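4. Setting up and using the Fankhauser Roller heated brush

Read this section before you plug the Roller in. It covers assembly, heat settings, the first styling and cleaning. The box makes several promises about what this brush will do for your hair. Some of them hold up if you follow the steps. I've marked the ones I'd take with a grain of salt.

4.1 Before first use

1. Take the handle, the barrel, the bristle sleeve and the end cap out of the tray. The small plastic spacer is packing. Throw it out.

2. Push the barrel onto the handle with the two grey marks lined up, then turn clockwise until it clicks. If there's no click, it isn't on. A barrel that's merely pushed in will feel fine on the bench and come away in your hair.

3. Slide the bristle sleeve over the barrel, narrow end first. It should be snug. Don't wet it or oil it to make it go on.

4. Screw on the end cap. Hand tight is enough.

5. Plug the Roller in, set it to 1, and leave it on its stand for 3 minutes with a window open. A faint plasticky smell is normal the first time. A burning smell isn't, and neither is smoke. Unplug it and take it back to the shop.

CAUTION: The end cap is sold as "cool touch". It is cooler than the barrel. Treat it as warm on setting 1 and hot on anything above that, and don't let a child hold it on the strength of the label.

4.2 Choosing a heat setting

There are three settings and the light on the handle changes colour with each.

Setting 1 (green). Fine, bleached, damaged or very short hair. Also the setting for anyone who hasn't used the brush before, whatever their hair is like.

Setting 2 (amber). Most hair, most days.

Setting 3 (red). Thick or coarse hair that has already refused to do anything on setting 2.

The leaflet suggests you can start on 3 "for speed" and the ionic feature will look after the rest. I wouldn't. The ionic feature may cut down on static. It doesn't undo heat, and hair that has been cooked stays cooked until it's cut off. Go up a setting only after a full section has been tried on the lower one.

NOTE: The light goes steady when the handle reaches temperature. The barrel lags behind it. Wait another 60 seconds after the light stops flashing or your first section will come out limp and you'll be tempted to turn the dial up.

4.3 Preparing the hair

1. Wash and condition as usual. Rinse until the water runs clear and the hair no longer feels slippery. Leftover conditioner bakes onto the bristles.

2. Blot with a towel. Don't rub.

3. Dry to the point where the hair feels cool but leaves nothing on the palm when you squeeze it. The Roller is not a dryer, despite the picture on the lid. On wet hair it steams, and steam against the scalp hurts.

4. Comb through from the ends up. Every knot, including the one at the back you were planning to ignore. The bristles are set close and they will find it.

5. If you use a heat protectant, put it on now and let it soak in. Fankhauser would like you to use Skorunon spray, and there's a coupon for it in the box. Any heat protectant made for brushes and irons will do. I tried the Skorunon alongside the cheap one I already had and couldn't tell which side was which by lunchtime.

4.4 Styling

1. Divide the hair into sections no wider than the barrel is long. Clip away whatever you're not working on.

2. Start at the nape. Hold the section out from the head with light tension.

3. Place the brush at mid-length and draw it slowly down to the ends.

4. For a bend at the ends, roll the brush up one and a half turns and hold while you count to eight. For volume at the root, roll right up to two fingers from the scalp and hold for the same count.

5. Unroll. Don't pull. If the hair resists, turn the brush back the way it went in. Pulling is how people end up with a Roller hanging off one side of their head and a pair of scissors in the other hand.

6. Let each section cool before you touch it. The shape sets as it cools, so brushing it out warm wastes the work.

7. Carry on up the back, then the sides, then the top and fringe. Do the fringe on setting 1 even if the rest was done on 2.

The lid says "salon finish in 10 minutes". With shoulder-length hair, and allowing for cooling, I've never got under half an hour. Jeferson Sales, who cuts my hair and has used every brush of this kind that's come through his salon, laughed when I read it to him. He also says the finish is decent and will last a day in dry weather. In a humid June up north, halve that.

WARNING: Don't use the Roller in the bath, in the shower, or where the cord can fall into a filled basin. Switching it off at the handle does not make it safe near water. Unplug it.

4.5 Cleaning the bristle sleeve

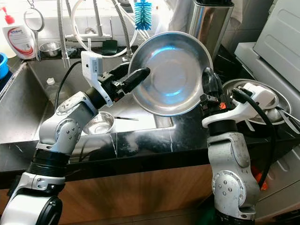 The sleeve needs washing every couple of weeks if you use product, and once a month if you don't. "Self-cleaning bristles" appears on the box and means, as far as I can tell, that the bristles are smooth. Do the washing away from the bathroom basin, where the loose hair goes straight down the drain. A large stainless steel bowl at the kitchen sink, like the one in the photo, suits the job well, and its shiny inside makes it easy to spot hair and flakes of dried spray before you tip the water out through a strainer.

1. Unplug the Roller and let it go completely cold. Allow an hour after setting 3.

2. Unscrew the end cap and slide off the sleeve. Only the sleeve and the cap go in water. The barrel and the handle never do.

3. Lift out loose hair with the tail of a comb. Snip anything wound tightly at the base, and mind the bristles.

4. Half fill the bowl with warm water and a squirt of plain shampoo. Put the sleeve and cap in and leave them for 15 minutes. Dish liquid works too but it dulled the colour on mine.

5. Work along the rows with an old toothbrush, rinse, and shake.

6. Stand the sleeve upright on a towel overnight. It dries on the outside long before it dries on the inside. Don't put it back on the barrel to "dry it off with the heat".

7. Wipe the barrel with a barely damp cloth, then a dry one.

NOTE: Udier sells a cleaning concentrate meant for heated brushes. It's fine. It smells like shampoo and costs a good deal more. If you've been given a bottle, use it up.

4.6 If something isn't right

The light keeps flashing and never goes steady. The barrel isn't locked. Unplug, let it cool, and redo step 2 of 4.1.

It shuts off partway through. The automatic cut-out runs from the last time you pressed a button, whether or not the brush has been moving. Press the power button again.

Hair comes out frizzy. It was too damp going in, or you brushed it warm. Turning up the heat makes both worse.

Hair comes out flat. Sections too wide, usually. Try halving them before you blame your hair or buy the volumizing spray.

The sleeve slips around the barrel. Check the end cap first. If the cap is tight and it still slips, the sleeve has stretched and wants replacing. The leaflet gives its life as 100 washes. Mine started slipping well short of that, so hang on to the receipt.

The cord is warm near the handle. Slightly warm is all right. If it's too warm to hold comfortably, or the covering has cracked, stop using it. Don't tape it.

4.7 Storage

Wait until the Roller is cold, then loop the cord loosely beside it. Don't wind it around the handle, even though the handle is shaped as if you should. The travel pouch is not heatproof. The label saying so is sewn inside, at the bottom, where the brush covers it.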